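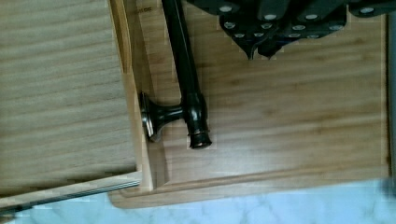

Figure 3. Gripper above a wooden tray holding a black T-shaped metal object, close view from the arm's end.

4.2 So, can it tidy a kitchen counter?

I'll start with the question everybody asks me when they hear what I work on, usually before they've got their coat off. Can it put my kitchen away yet? My answer after a winter of Trerkano trials is "some of it, on a good day, if you don't mind waiting." I know that's a mushy thing to write in a results section, so let me try to pin it down.

We ran 400 attempts in the Prastville kitchen, all of them small chores of the kind I do at home without thinking: get a thing out of a tray, put a thing into a tray, close a drawer, shift something out of the way of something else. Picking from an open counter went fine, and I don't have much to say about it (the numbers are in Section 4.1). Trays and drawers are where it got interesting, and also where I lost most of my October.

The trouble with a tray is the wall. Look at how close the knob in Figure 3 is to the side. A person would just hook a fingertip under the shaft, roll the thing away from the wall and then grab it, and would be talking about something else the whole time! Our planner wants a clean grasp with room on both sides, and when it can't find one it hangs there and thinks. The time limit was 95 seconds per attempt, and a lot of our failures weren't drops or bumps at all, they were the clock running out. I had guessed it would be drops. Shiny dark parts made this worse, I think, as the highlights move around when the arm does and the depth estimate wobbles along with them, but we didn't test that separately and I'd be careful about leaning on it.
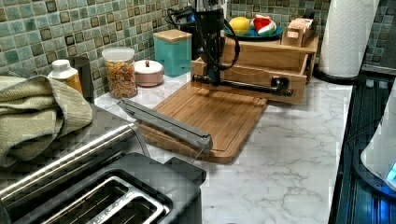 Clutter was the other big one. Most lab setups I've read about give the robot a bare table and a couple of blocks, and that's fair enough for a first pass, but my counter has never looked like that and I doubt yours has either. We left the toaster, the jars and the paper towels where they were and made the arm work between them. An open lower drawer is a nice example of why this matters: the arm has to come in low and from the front, and anything parked on the counter there is suddenly in the way, cutting board included. The Sarbridge planner we started with treated every item as a solid block with a fat safety margin, which left it no route to the drawer at all in the tighter layouts. Trimming the margin to 2 centimeters opened things up again, at the price of a few more nudges. I was happy with that trade (my co-workers less so, see the discussion in Section 5).

One more thing before the tables. We scored a chore as done only if the arm finished it without a person stepping in, following the Alemayehu protocol, and we allowed up to 3 regrasps.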